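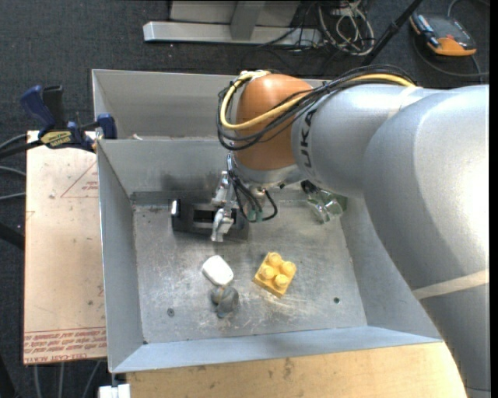 The gray bin, with the black thing at the back.

Mali Bellis said the bin was lucky, and I told her a bin was sheet metal with folded edges.

She had the whole bench believing it by then. You put in a thing that had lost its partner, the lid of something or the wrong half of a clip, and you left it overnight, and by morning the other half had found its way to you. Gwion Parry swore he'd gotten a watch back like that. I asked him what watch. He said I wouldn't remember it, and he was right, as I had never once seen him wear one.

"You could try it," Mali said.

"I could also try praying to the sink."

We were the last four at Doherty, sorting what was left after the Pronham people took everything worth taking. Odds and ends, mostly. If it had a number, you wrote the number down. If it didn't, it went in the gray bin and became somebody else's opinion. Arwel Bowen had been filling in the same ledger since March and his handwriting had gone downhill the whole way.

I looked the bin over, for the sake of argument. The floor of it was scratched down to bare metal, with white scuffs and dark smudges that no rag was ever going to shift. There was a ledge toward the back, and on the ledge, near the left end, a crumb of something pale. I asked Mali if the crumb was part of the magic.

"Leave it where it is," she said.

"Why?"

"Gwion moved it once."

"And?"

She went back to her labels. That was how it went with Mali - she'd walk you right up to the edge of a claim and then find something to staple.

What bothered me was the black one. It lay lengthwise close to the back wall, a black rectangle with a long opening in its middle, and it was in none of the ledgers. I checked, all the way back to page 52. Arwel said he hadn't put it in. Gwion said he hadn't either, but Gwion would say so. Mali said it had been sent.

"By who?"

"Well, what have you lost, Wyn?"

I said I hadn't lost anything. I said it fast, too, and Arwel looked up.

My father carried a black case in his coat for as long as I knew him. Reading glasses, Clondel on the lid in letters you could feel with your thumb. I left it on a train to Stumow the week after the funeral and never told my mother, who asked about it for 3 years and then stopped asking. I had not mentioned that to anyone at Doherty. I'm fairly sure of that. There was a Christmas party I don't have a complete record of.

So I'll say what I said to Gwion about his watch. Plenty of things are black and longer than they are wide. A person who wants a thing back will see it in a wet sidewalk. If you put enough junk in front of enough people, one of them is going to go quiet, and the others will call it luck.

"It's right there," Mali said. "You've got hands."

"It's late," I said.

I got my coat. Arwel held his pen over the ledger and asked what he should put down for it, and I told him to leave the line blank until morning.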